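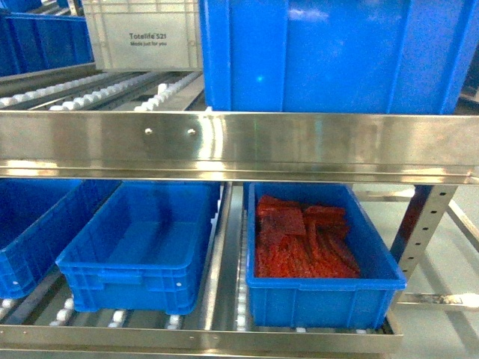

Section 5. Safe Operation at the Bin Rack

Print this page | E-mail this page

This section covers the working rules for a Flendberg bin-handling cell: how the rack is to be loaded, how the grippers are to be checked, and who may enter while the arms have power. It applies to all shifts at the Ketstead site. Where a rule here differs from the general site handbook, follow this section.

Read all of 5.1 through 5.4 before you switch the cell to Automatic. Operators must have signed the Flivelitz training sheet for the current year. Sheets are renewed in June.

5.1 Loading the rack

1. Set the cell to Hold and wait for the amber lamp to stay on steadily.

2. Place each bin on its own roller lane with the handle end facing out. Push it back until it meets the stop. A bin that sits across two lanes must be taken out and reloaded.

3. Load the lower level first. Heavy bins go on the lower level at all times.

4. Use only the bin types listed on the cell card. A tote of another make may have a different rim height, and the gripper program will not correct for it. If you need to run another type, ask for a new entry on the card first.

5. Keep the fill level below the rim. Food products and sample goods must be inside the bin, with nothing hanging over the side or lying on the rollers.

6. Check that the rollers in front of each bin turn freely. Clean them with a dry cloth.

CAUTION: Do not reach between the upper and lower rails while the drive power is on. The gap is a pinch point for the hand and the forearm.

NOTE: An empty bin is still a load. Enter it in the lane list as "empty" so that the program does not treat the lane as free.

5.2 Checking the grippers and the table

Carry out this check at the start of each shift and after any stop caused by contact.

1. Move the arm to the inspection position over the near end of the table, with the fingers open and nothing held.

2. Look at both finger tips from the side and from the front. Light scuffs are acceptable. Replace a tip if material is missing from the gripping face or if you can move it by hand.

3. Wipe the housing and the finger tips. Use the cleaner supplied by Kokkinos and no other solvent.

4. Clear the part of the table that lies inside the reach of the arm. Boxes, paper and small parts left at the far end must be outside the reach line on the cell card.

5. Check that the mat lies flat to the edge.

6. Enter the result in the shift log with your initials and the time.

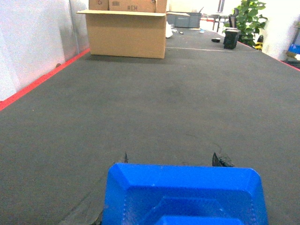
Can the shift check be skipped if the cell was idle overnight?

The check is due at the start of every shift, including the first one after the cell has been idle. Parts can be knocked or moved while the power is off, and the log has to show a result for each shift in which the cell is switched on.

NOTE: Finger tips are replaced in pairs. After a change, run the open and close cycle 15 times at reduced speed before returning the cell to service. Tips are also replaced after 2000 picks, even if they look sound. Reset the pick counter when you fit the new pair.

5.3 Picking up a bin by the handle

The handle slot is the only approved grip point on a full-size crate. Gripping the rim alone is not permitted, because the load can tip as it leaves the rollers.

1. Select the lane and confirm the bin type on the panel.

2. Switch to Manual, reduced speed.

3. Bring the fingers up to the handle from outside the crate. Keep them level with the slot and spread wide enough to clear the crate wall.

4. Stop before contact and look at the position of both fingers. They must be on the same side of the rim. If one is higher than the other, back off and start again.

5. Close the fingers and raise the near end of the crate by 5 mm. Hold this position while you check the crates on either side. If a neighboring crate moves too, lower the load and separate them by hand with the cell on Hold.
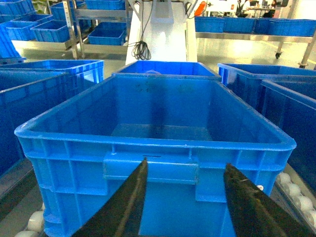 6. Draw the crate along the rollers at reduced speed. Do not lift it clear of the track until the panel shows the weight reading.

7. Compare the reading with the limit on the cell card. The limit for one arm is 7 kg, including the crate.

CAUTION: Stay outside the marked floor area during steps 5 through 7. People at nearby desks and work tables must be able to reach a walkway without crossing in front of the rack.

5.4 Carrying trays and keeping the floor clear

Small trays are carried level, at reduced speed, and along the side of the rack that faces the open floor. Before the first carry of the shift, walk the whole route. Floor lines must be visible along their full length, and worn lines are to be reported the same day. Cleaning equipment goes back against the wall when it isn't in use, and it must never be left between a line and the rack.
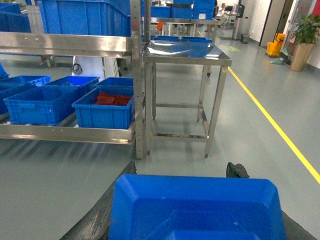 The same rule covers chairs, carts and loose cables. If something has to stand on the route for a short time, put the cell on Hold, hang the red tag on the panel and write the reason on it. The person who hung the tag is the one who takes it off. At shift change, hand over any open tags in person and note them in the log.

A tray that has been dropped is set aside for inspection. It can go back into use once the rim and corners have been checked for cracks.

Questions about this section, and requests for changes to the cell card, go to Evaristo Carbone in the Ketstead cell office. Changes take effect when the new card is posted at the panel. Remove the old card at the same time.

Continue to Section 6, Stopping and Restarting the Cell.

Print this page | E-mail this page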